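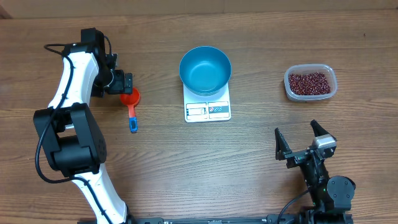
1 February 2018. Sourdough starter moisture trial, second batch. Fed both jars at 8:30 with Rodska whole rye, 12 g each, same water as before. Kobe thinks the December results were off mainly from how we dosed the flour, and I agree with him. A measuring scoop like the one at the left over the brown tabletop is fine for pancakes, but rye packs down in it and the weight drifts from one fill to the next. From today everything goes on the scale, including water. No more scoops in the log.

Main dough: 500 g Drullon bread flour for loaf A, 600 g for loaf B, water to 70 percent in both. Total on the mixer sheet for the first pair came out at 799 g for A and I can't make that add up with any water figure I have written down. Probably a bowl tare left in. Struck it out, did not guess.

Room was cold this morning. A was slow to rise and I gave it an extra hour before shaping. B went in on schedule. Crust on B good, crumb tight near the base. A more open but pale, so the oven may be losing heat with the second tray in.

Marijke De Graaf wants the Dekker flour tried next, same hydration. She has a bag open already. Ask her for the milling date before we use it, it was missing on the last one.

To do:
Check oven thermometer against the spare
New labels for the jars, the ink runs
Kobe to redo the tare on both bowls
Hold back a slice of each for day three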